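Search this site Search Go

The laundry is still waiting

Kamala Annamalai has spent two years trying to get a machine to fold a pair of jeans. On a good morning it takes 40 seconds. On a bad one the jeans end up in a ball and she starts over.

Her employer, Codus, rents floor space in Fukholm and works on one question: can a machine do the chores people put off at home? The answer so far is some of them, slowly, if the room doesn't change much.

Wiping a table works. So does moving cups to a shelf. Cloth is another matter. A cup keeps its shape when you pick it up, but a shirt has a new shape every time, and the sleeve you need may be underneath.

"People ask me when it will do the whole basket," Annamalai says. "I tell them to ask about one sock first."

Codus teaches by hand. People do the chore themselves with a two-fingered gripper, over and over, and the software learns from the recordings. The bed practice set holds 2380 of them.

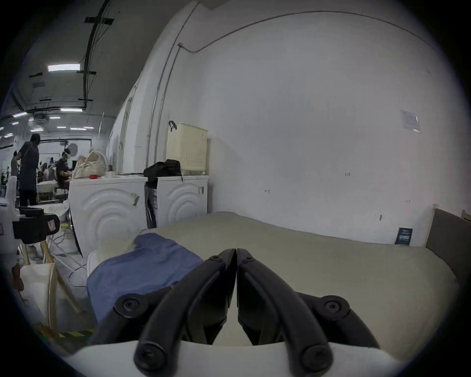 HOME & WORK

A bed with a pale sheet and a bit of blue fabric on it is a harder test than it looks. The gripper has to take hold of the fabric and leave the sheet alone. Two white front-loading machines stand along the wall nearby, one with a laundry basket on top.

Roel Vermeulen runs a small hotel laundry and has looked at three systems, including one from Brivar. He bought none of them. His staff fold faster, he says, and they notice stains.

He would pay for something that carried bags and emptied dryers - dull work that hurts the back. Annamalai thinks that will come before folding does. Codus plans to try unloading in April, with towels only.

Jeans stay on the list.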